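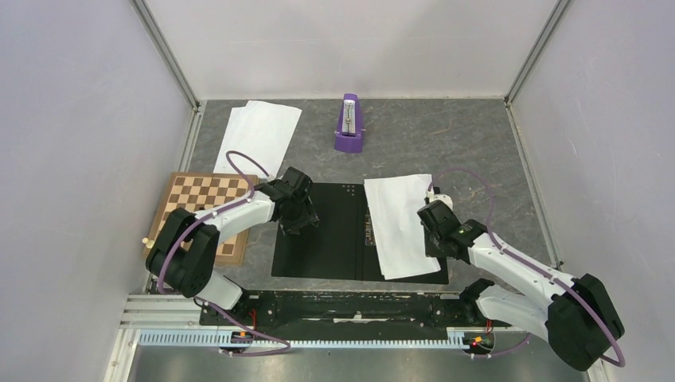
The Conport 14 is a flood-level logger for culverts, creeks and the kind of drainage ditch that was dug for the rain we used to get. It clamps to a post, looks down at the water and records the level every 5 minutes, day and night, whether or not anyone at the county reads the results. There is a small green light that blinks each time a reading is taken, steady as a purple metronome and a good deal less musical. You can switch the light off in the menu.

We built the logger for towns that have been told to write a climate adaptation plan and have found, around page two, that they own no measurements. A plan without measurements is still a plan – it just has more photographs of sandbags.

What you get
Logger, post clamp, sun shield, two keys
Battery pack, good for 270 days between charges
Memory for 82 weeks of readings
Printed manual, written by Qiuyue Yuan, who has installed these in February and holds opinions about gloves

Fitting
One person can fit the logger with a wrench and a ladder. Set it above the highest water anyone local remembers, then go and ask somebody older. The clamp takes round or square posts. It will not take a tree, however nice the tree is.

Getting the readings out
Plug in a cable, or add the Wilell radio module and collect them from the truck. Files open in any spreadsheet program. The logger makes no forecasts and has no view on what your council should do about Cutar Road.

Which model?
The standard version suits open channels. For storm drains and anywhere that smells, order the Cheung housing, sealed against splashes and most insects. Spiders get in eventually. They do not affect the readings, though they may affect the person changing the battery.

Returns
Unused loggers can come back in the original box. Loggers that have been under the flood should be rinsed first, please.

Page last updated Sunday, May 31, 2020. Prices on request, and they do include the second key.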